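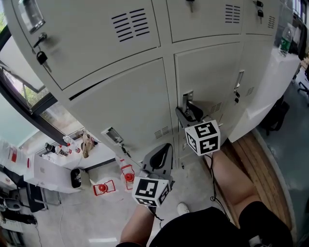
## Friday, wash bay notes

Right, the salt film problem. Had another go at the wheel arch spray this morning, because the grey haze we keep getting behind the rear wheels is driving me mad (and it comes back the minute the panel dries). Mixed the Biratico pre-soak at 1:100 instead of the 1:290 we've been running all winter, left it on for 3 minutes, then rinsed from the bottom up. Much better! The sill on the old test door came up properly clean, and I could drag a white cloth along it and get next to nothing.

The trouble is cost. At 1:100 we'd be through a drum in no time, so I want to try somewhere in between before anyone gets excited.

Other bits:

- Lukard nozzle is dribbling again on the left side. I've swapped the washer and it's still at it, so I think the seat is worn.
- Latuheru wax: lovely shine, but it streaks on black paint if the rinse water is too cold. Keep it off the dark cars for now, please.
- Counter on the small pump rolled past 1000 cycles, so the filter wants changing. There's a spare on the shelf by the softener.
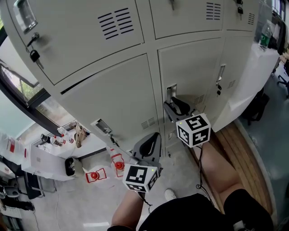 ## For next time

Try the pre-soak half-way between the two mixes, same door, same dwell time, and do one side with warm water so we've got something to compare. I'd also like to run it through the Wukberg foamer, which I reckon will cling to the arches a good bit longer than the hand spray does.

Oh, and whoever used the blue measuring jug for wax, it needs a really good scrub. I got foam everywhere at half ten and had to start the first mix again.

Still need to order: washers, white cloths, another jug.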